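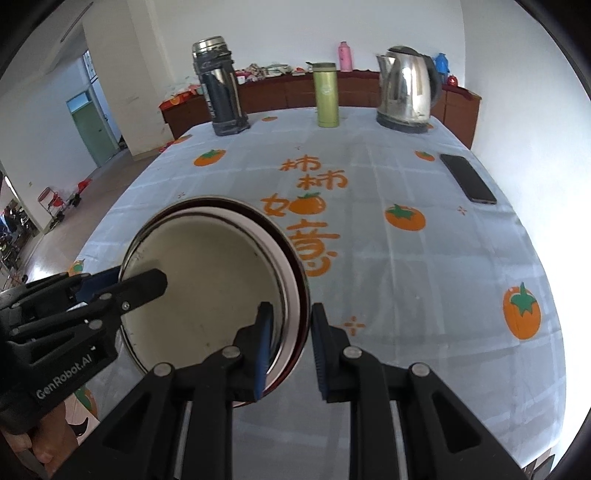 Narero Kitchen Words is a list of household object names collected from secondhand shop listings, with plain English glosses. It has 1000 entries, and 391 of them have more than one accepted spelling. Each entry gives the most general name first, then narrower ones where sellers agree on them. A round metal basin with an off-white enamel inside is filed under "basin", with "enamel basin" as the narrower name, and the color of the rim goes in the notes field. Brand names are left out.

Files
narero_main.csv - all entries, one per line
narero_variants.csv - spellings and regional names
notes.txt - decisions on hard cases

Fields
id, name, narrower_name, room, material, notes

Material is blank when the listing did not state it. Please don't fill it in from the name. "Tin" in particular is used for things made of steel.

Known gaps
Textiles are thin. Tablecloths and dish towels share 200 entries, and most of those came from one seller. Garden tools were dropped in January and will move to a separate list called Wedach.

Maintained by Emerson Quintana. Last updated April 24, 2022. Corrections are welcome - send the id and the new wording.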